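Bornden cupboard

The Bornden cupboard is a low storage cabinet traditionally kept in the front hall of houses in the Geltbridge district, and the subject of more local disagreement than its dimensions would suggest. In its standard form it stands 239 centimetres long, a measurement that suits very few of the halls it was sold for.

The type is named after the village of Bornden, which has no record of ever making one. Most surviving pieces came from workshops in Avach, 18 kilometres down the valley, where joiners apparently felt that an Avach cupboard would be harder to sell. The earliest known order book lists 26 of them, nine returned by purchasers who had not measured their doorways.

Custom held that the cupboard should contain boots, candles and the good tablecloth, in that order from the left. By the time electric light reached the district, the candle section had been given over to string, keys of unknown purpose and, in coastal households, tide tables for years already past. Householders favoured a dull grey-green colour, sold locally as "parlour", though it was rarely used in parlours.

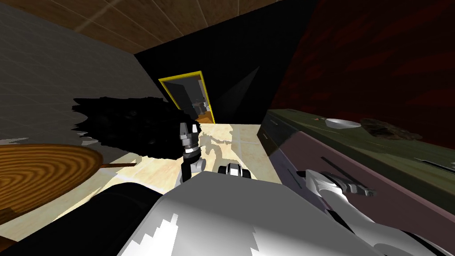 Min, commenting on the online version of the district survey, objected that the order ran from the right in every house west of the river, and that anyone who put boots on the left had married in. The survey's editors replied that the matter was under review. It has remained so through three editions.

The same survey recorded 307 cupboards still in use, a total disputed by owners whose pieces were reclassified as sideboards. The distinction rests on the height of the plinth, and has been known to sour a Christmas.

Modern reproductions are shorter, flat-packed and fit through most doors. Purists consider this a defect. The Geltbridge museum holds two originals, one of them in the car park annex pending a wider entrance.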